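**Berngate cell, handheld gripper maintenance: progress report to Urnham**
October 21, 2019
Prepared by Gus Wojcik

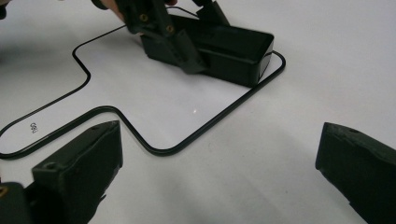 *Figure 1. Tray resting on the drawn outline, seen from a second gripper.*

**Work completed**

Both handheld grippers were stripped, cleaned and reassembled. The finger blocks were checked for cracks at the fastener holes and none were found. One finger on unit 2 had worn at the tip and was replaced with a reprint from the March drawing set. Brass screws were kept on the outer plates. Steel screws had been tried on unit 1 and were chewing up the printed seats, so they have been removed from the spares box.

The wide view is taken through the open fingers. Both fingertips must show in the view at full opening, and the tray must stay visible between them when the other unit is holding it. The camera bracket on unit 1 was shimmed to meet this. Unit 2 needed no change.

The black outline on the white table is the reference for tray placement. It has been left as drawn. Ragnarsson asked whether a printed mat would be better. A mat would lift at the corners and would have to be leveled again after each cleaning, and I do not recommend the expense at this stage.

**Checks**

The grip check was run with the black tray, held by its long sides. Each unit completed 30 lifts. Unit 1 had no slips. Unit 2 had three, all before the new finger was fitted; the full set was repeated afterward without a slip. The cycle counter on unit 2 read 1537 at the end of the session.

**Open items**

- Finger play on unit 1 is within limits but has increased. Recheck at the next service.
- Glare from the table surface is still present. Matte film has been quoted by Prereck and not ordered.
- The service sheet lists the old screw length. Correction is pending.

**Spending**

Parts to date have used 15 percent of the maintenance line. The remaining planned purchases are the film and one set of spare finger blocks. No change to the budget is requested.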